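About Fondel

Fondel writes perception and planning software for two-finger grippers. We started in Trallville with 4 people and a rented workshop behind a print shop. The office is still in Trallville, and the team now works in perception, planning and tooling groups.

What we work on

Most of our customers handle small, mixed items that don't arrive in a fixed position. Our software finds each item, picks a grasp and plans the motion for one arm or two. Much of it is learned from people doing the task with hand-held grippers, on everyday things such as a makeup brush or a paper cup with a toy in it. 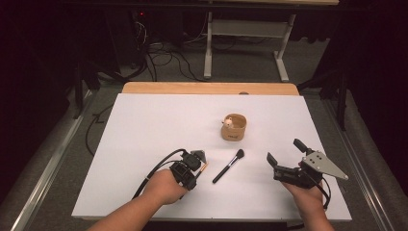 Our software

Farkas is our planner. It checks a two-arm motion for collisions and replans up to 5 times before it asks an operator for help.

Rovico is the tool our own engineers use most. It lines up recordings from several cameras, marks where a grasp begins and ends, and flags stretches that need a second look. A view from the gripper with the fingers open and nothing between them is labeled as free space and kept, so the perception model learns what an empty grasp looks like.
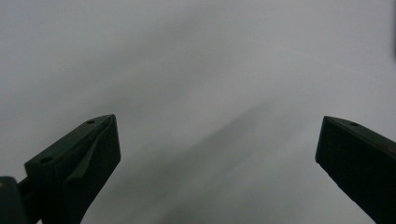 Working with us

Catalina Villalba leads the software team and reads every request for a trial. A trial runs 60 days on your own parts. We take on new trial sites through December and support each one for 7 months after setup.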